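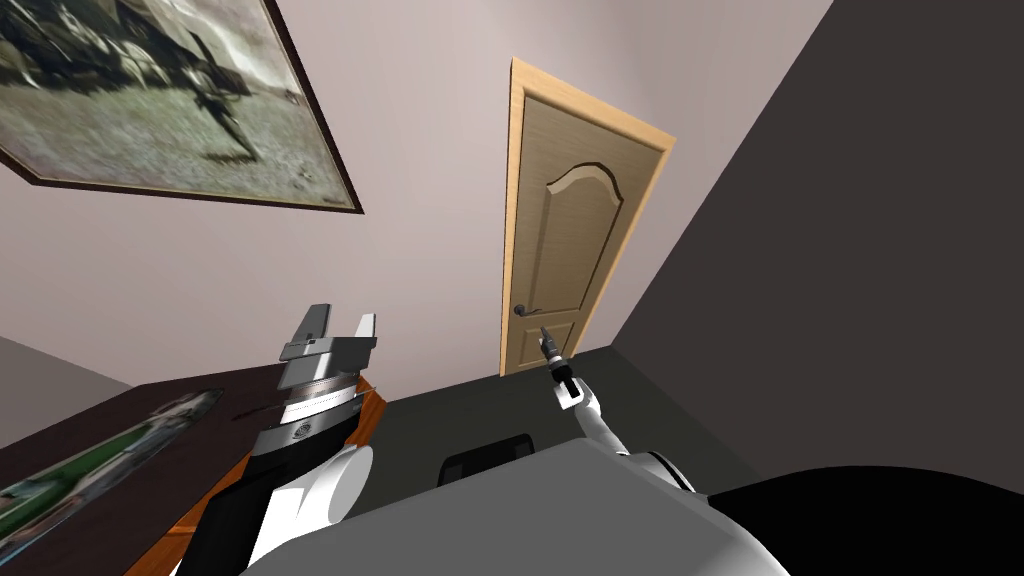 The bug that kept Noemi up that spring was a small one, and small ones were always the worst. She had promised the harbor office at Zesidport a booking page for the ferry, and the booking page worked beautifully right up until somebody pressed the back button, at which point it forgot who they were and where they wanted to go. She had read the same 80 lines so many times that she saw them when she shut her eyes. Across the room the wooden door was closed, with its carved panel and the gentle arch at the top, and she found herself following the groove up one side and down the other while the tests ran - up, over, down, failed. Up, over, down, failed again. Her tea was gone and she couldn't remember drinking it.

She had named the project Woketti, after a boat her grandmother used to talk about, and she was beginning to think it was bad luck (her grandmother's boat had sunk, after all, though only in the harbor, and everybody had walked home).
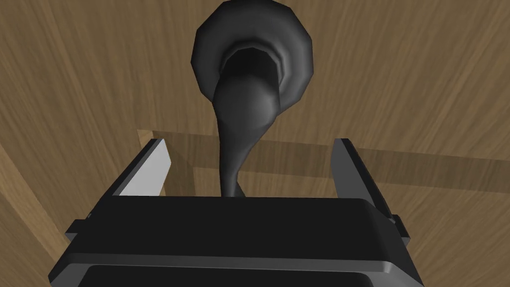 Ambrose wrote back a little after midnight to say that the page wasn't forgetting anything, it was being told to start over, and had she looked at what happened to the date before the form loaded? Then a second message, saying go to bed.

Noemi did not go to bed. She looked at the date. It was set to today, every single time, by one cheerful line she had written herself back in March and been rather proud of. Everything after it had been faithfully copying that line's mistake, from the Soris crossing to the Kun crossing and back.
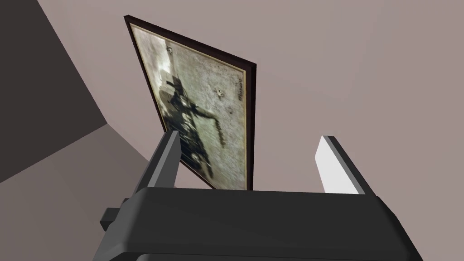 She took the line out and pressed the button. Two tickets to Kun, the early boat, window side if there was one. She went back a page, and then forward, and then back again just for the pleasure of it, and the tickets stayed where she had put them - patient as anything, like passengers who had brought a book.

She thought of writing to Ambrose, and then thought of the hour, and wrote anyway. Then she booked the early boat for real.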